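Print room notebook
October, started 8:40 a.m.

Kellevon cushion covers, second round of strike-offs

Carrying on from the last entry. The first round of Kellevon had two problems, the rust color drying too orange and the repeat showing a faint line across every join. I changed the rust mix last night and left the line for this morning.

Cloth is the Pavby half-linen in natural, new bolt. It is heavier in the hand than the last bolt and a bit more slubby. Washed and pressed a length before cutting. Shrinkage in the warp was more than I allowed for, very little in the weft. Cut panels are therefore a finger width longer than the paper pattern in the warp direction. I have marked the pattern in red pencil. Please don't use the old one hanging behind the door, it is still good for the cotton covers but not for these.

Cut 24 panels in all. 12 for fronts, the others for wash tests, rub tests and for me to get wrong.

Mitsuko brought the revised artwork. She has opened up the big leaf shape so there is more ground showing between the veins, and taken out the small dots along the stem. I was sorry to lose the dots but they were clogging by the third pull, and the design reads better across the room without them. The seed heads are the same as before. She would like the stems one step darker than the leaves. I said I would try it with a second pull before we mix a separate color. That would make it a four-screen job and the price we gave Javeleo was for three.

Screens

Screen A (ground shapes): coated twice, fine.
Screen B (leaves): coated once on each side. Pinholes along the left edge, filled with a brush and exposed again. Good enough.
Screen C (stems and seed heads): washed out badly the first time. The thin lines at the bottom went before the rest had cleared. Stripped it and did it over with a longer exposure. The second one is sharp everywhere, with a slight loss in the thinnest hairs on the seed heads that I doubt anyone will miss.

Daichi thinks the exposure lamp is getting weak and the times on the wall chart are no longer right. I agree with him. The chart was made when the lamp was new. He is going to do a step test on a scrap screen and write up a new chart, and until then add a third to whatever the chart says. 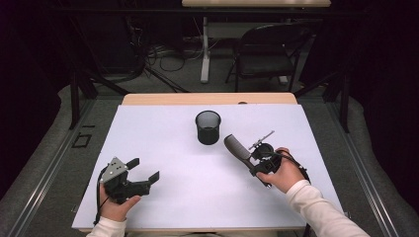
Rust mix. Last time it was the brick base with a spoon of yellow to warm it up, and that spoon was the trouble. It looks right in the tub and on the blade, then goes orange when it is cured. The new mix has no yellow at all. Brick base, a little brown, and a very small amount of the blue to knock it back. I weighed everything this time and the recipe is on the tub lid and in the color book under Kellevon Rust, second version. Cross out the first version if you come across it anywhere.

Put three dabs on a scrap: one left to air dry, one cured, one cured and washed. The air dried one is noticeably redder. The two cured ones match each other and match Mitsuko's painted swatch closely enough that she had to turn the swatch over to check which was which. That is the color settled, I hope.

The gray-green is unchanged. The cream is unchanged but the tub is low, so whoever opens the next one should compare it on the same cloth before using it. We were caught by that on the stripe job.

10:15, first pulls

Panel one: screen A only. Even coverage, two pulls, medium pressure. The slubs stand out a little where the ink sits on top of them. I like it. Mitsuko likes it. Gwion says customers will send it back as a fault, so we have put a line about it on the care card and he will bring it up with Javeleo before they see the sample.

Panel two: A and B. Registration out by a hair at the top right. The panel had moved, I had been mean with the table adhesive. Put more down and it held.

Panel three: A, B and C. Registration good. The stems with one pull are too pale on this cloth, they sink in. With two pulls they are darker than the leaves by about the step Mitsuko wanted. So no fourth screen. Two pulls for screen C, and let it flash dry between, otherwise the edges of the seed heads go furry.

Panel four: same again to see if I could repeat it. Yes.

Panel five: tried one hard pull in place of two. Bled under the stencil on the left side. No.

Panels six and seven are fine and are the ones going to the sewing table.

The repeat line

For the cushions it hardly matters, as one front is one placement and there is no join. It matters for the yardage, and Javeleo have now asked whether they could have the same print by the yard for bench seats. So I spent an hour on it.

The line comes from the overlap in screen A. Where the two prints meet there is a sliver of double ink, and it shows as a slightly darker band when the light comes from the side. Mitsuko had drawn the join straight across. She has redrawn it so it wanders around the edges of the leaves. Tested it with a paper stencil, very rough, and the line is gone from any distance I would look at a bench from. Up close you can find it if you know the artwork. A proper screen for this has to wait until the yardage is ordered.

Sewing notes

Yasuo made up the two good panels after lunch. His notes, copied from the slip he left:

Zipper in the bottom seam, concealed, as before. The half-linen frays more than the cotton so he has overlocked the edges first and then put in the zipper. Adds a few minutes per cover. He would like a slightly longer zipper than the one we stock, to make it easier to get the insert in without straining the corners. Corners tapered a little so they don't stick out like ears. Piping tried on one, left off the other.

We put them both on the bench by the window with inserts in and stood around. The piped one looks smarter. The plain one looks softer and lets the leaf run to the edge. Mitsuko and I are for plain. Gwion is for piped, in the gray-green. Daichi wouldn't say. Yasuo says piped takes him nearly twice as long, and for this price it will be plain. If Javeleo want piping they can have it at the piped price.

The inserts are the feather ones, a size up from the cover. The fiber ones looked flat and made the print sag in the middle.

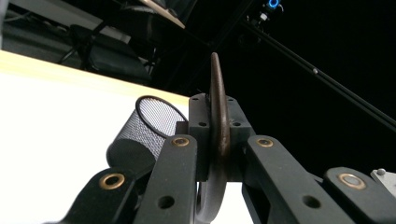
Curved metal hook, dark brown.

Backs

Still not decided. The choices are plain natural half-linen, plain gray-green cotton, or the seed heads alone as a small all-over print. The small all-over is lovely but it is another screen and another pass. Zhenhua had the idea of printing the backs in cream on natural, using the same screen C turned upside down. Tried it on one of the test panels. It is very quiet, almost a texture, and you get a back for the cost of the ink and a few minutes. The upside-down stems look like rain. I would be happy with that. Mitsuko wants to sleep on it.

Wash and rub

Three cured panels through a warm wash, one through a hot wash by mistake (mine, I didn't look at the dial). Warm ones: no color change, a bit of softening in the hand, good. Hot one: also no color change but it shrank out of square. Care card stays at warm, reshape while damp, iron on the back.

Dry rub is clean on all three colors. Wet rub leaves a trace of rust on the white cloth. Less than the first round but it is there. I think it needs longer under the heat. Cured a spare piece for half as long again and the trace was gone, with no yellowing of the ground that I can see. Everyone please use the longer cure for the rust from now on. I have put a note on the press.

Order quantities

Javeleo's first order, if they approve, is 107 covers. It was 55 when we quoted. Same delivery. Gwion has told them the date holds only if the approval comes back this week. At the rate I was going this morning, with two of us on the table, the printing is comfortable and the sewing is the tight part. Yasuo is asking his cousin about the overlocking.

Cloth on hand won't cover it. One more bolt from Pavby, and I want it from the same dye lot or whatever they call it when it isn't dyed. The natural varies. Daichi to phone them and read out the number from the end of the bolt.

Other things

The Kuroda squeegee with the chipped handle has a good blade. Don't throw it out. The one with the good handle has a nick in the blade and leaves a stripe.

Table adhesive: one tin left, opened.

The washout sink is slow again. Daichi took the trap off and got out a lump of old emulsion. Better, not perfect.

Left drying overnight on the rack: panels eight to ten, top three shelves. Please don't stack them, screen C is heavy on ten and will mark.

Tomorrow: press and photograph the two finished covers, cut the zipper samples, step test for the lamp, ask Mitsuko about the backs.

Finished 5:50 p.m. Rust tub lid is on tight this time.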